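Do Lost Pet Posters Still Work? My Term Project

I picked this topic because our neighbour's cockatiel got out in July and the whole street went mad putting up posters. It came home (long story, a shed was involved!) and everyone had a different idea of what had brought it back. So when we had to choose a small local study, mine was pretty much chosen for me.

I wrote a questionnaire with 18 questions and took it round two places, Karnwood and Clodbridge. I also put it on the Clodbridge community page, where I got far more replies than I'd hoped for. In the end I had 192 forms back, and 61 of those were from people who had lost a pet themselves. Those 61 are the ones I've used for most of this report.

The first thing I asked was where they had looked for help. Most had gone online before they did anything else, then knocked on doors. Posters came third, which surprised me a bit, as I'd have put them first. Older owners still swore by them though, and so did nearly everyone on the Brekke estate, where there's a noticeboard by the shop that people really do read.
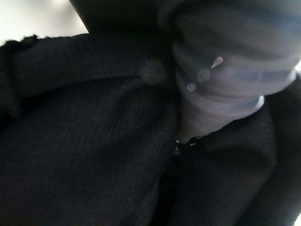

Cats and birds gave very different answers. Cat owners mostly found theirs close to home, often in a garage or under a neighbour's decking. Bird owners had to go a lot further, and 30 people in total said the call that helped came from a stranger.

My worst mistake was question 7, where I asked "how long was your pet missing?" and left no room for "still is". A few people wrote it in the margin and I felt awful. I changed it before I did the Ellesier Road houses, so the last batch of forms doesn't quite match the rest, and I've kept them separate in my tables.

If I did it again I'd talk to the vets' receptionists too. They must hear everything!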